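Trevard FAQ

I maintain Trevard, the little Python toolkit that turns hand-held gripper recordings into something a policy can learn from. I answer the same handful of questions most weeks, so I've finally written them down. If yours is missing, open an issue and I'll get to it (eventually!).

What does Trevard do, exactly?

It lines up the video and the finger width signal, throws out the rubbish, and writes one tidy episode file. Training is a separate job. I use Ellton for that, but the files are plain enough that you can load them into whatever you like.

Do I need to record anything before the first demo?

Yes please, a width calibration. Hold the gripper over a bare bit of table, open the jaws wide, then close and open them slowly 6 times. The script finds both fingertips in each image and fits the curve. Plain timber grain is fine as a background. Strong glare can upset the tip detector a bit, so if the fit looks wobbly, pass --mask-bright and run it again.

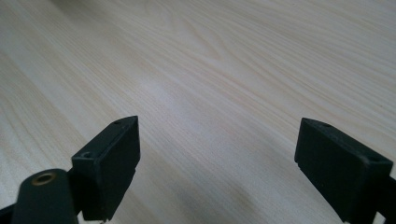 My left and right grippers are swapped. Help?

Ah, the classic. Trevard goes by the order the devices show up in, and that changes if you replug them. Put the serials in grippers.yaml and it'll stay put. For recordings you've already got, trevard swap fixes the labels without re-encoding the video.

Can I use two grippers at once?

You can, and it's most of what I do these days. One in each hand, cables led off to either side so they don't cross in front of you, and a third view from up at head height for context.
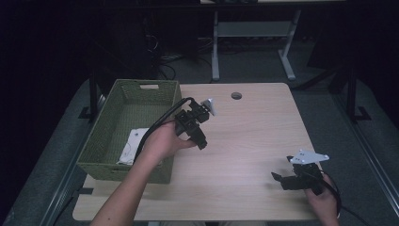 The sync step takes the head view as the reference clock and shifts the other two streams to match. If the drift goes over 4 frames it stops and complains, and I'd trust the complaint. Nine times out of ten it's a dodgy USB hub.

How much data can it chew through?

My biggest set is Utcombe, with 1,654 episodes, and it goes through overnight on my ageing desktop. Keep each episode under 900 frames if you can, or the preview tool gets awfully sluggish. I know why and haven't had the energy to fix it.

What's the Naqvi branch?

An experimental planner that smooths the hand paths so an arm can follow them within its joint limits. It's fun, it's half finished, and the config format will change on you. Stick with main unless you enjoy that sort of thing.

Which licence is it under?

MIT. Colour maps in the viewer are under the same licence, as somebody always asks.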